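What do you do with all the shopping bags and snack packets? 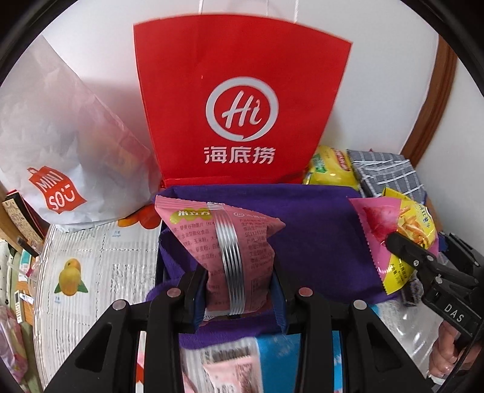 Photo: Pallavi Vashisht

Girish Maurya
Florkville
2019-12-10

Hi all! I love snacks and I love a good shopping bag, and between the two of them my corner is filling up fast. It looks a lot like the photo at the top of this page, only with more stuff: paper bags against the wall, thin see-through ones leaning on the paper ones, and the snacks wherever they land. I have one small shelf and one box with a cloth over it that I use as a sort of table.

I don't want to throw out the nice bags (some of them are so pretty!) and I don't want to buy a big cabinet either. My sister is coming to stay in January and I'd like her to be able to find something to eat without digging. How do you keep bags and snacks in the same small space?

Pallavi Vashisht

Oh, this is my favorite kind of problem! My corner is the one in the photo, and it took me a while to get it to a point where I enjoy it.

Stiff paper bags are the best thing you own. Stand one up against the wall and it will pretty much hold itself there, and you can drop smaller bags inside it. My red Haidilao one has string handles, and I would keep it for the color alone. Thin translucent bags like the white MINISO one are great for things you want to find again, as you can sort of see what's in there without opening it. Lean them on the paper bag and they mostly stay put.

Keep the cloth on your box! Mine is purple and it makes a lovely flat top. I try to keep only the snack I'm eating that week up there (lately a pink bag from 米豆坊, a grain snack, corn flour and so on) and everything else stays on the shelf or in a bag. Pillow-shaped packets slide off each other if you pile them flat, so stand them on end in a row like books. Small packets go together on the shelf, heavier things lower down.

For your sister, pick one bag, fill it with the good stuff, and tell her that one is hers. My cousin did this for me when I stayed with her in Cervantes and I still think about it!

One more thing, check the dates when you move things around. I once found 3 packs of rice crackers at the bottom of a bag that I had been saving for a party two years earlier.

Hunell

Fold the ones you aren't using. Flat paper bags fit behind a shelf and you can keep a ton of them there. I had more than 200 before I moved and they took up less room than my coats.

Girish Maurya

Thank you both, this is great! I stood the packets up like books last night and got a whole extra row on the shelf. The sister bag is happening too, she likes anything with sesame. Hunell, 200!! Do you fold the handles in or leave them sticking out?

Hunell

In. They catch on everything otherwise.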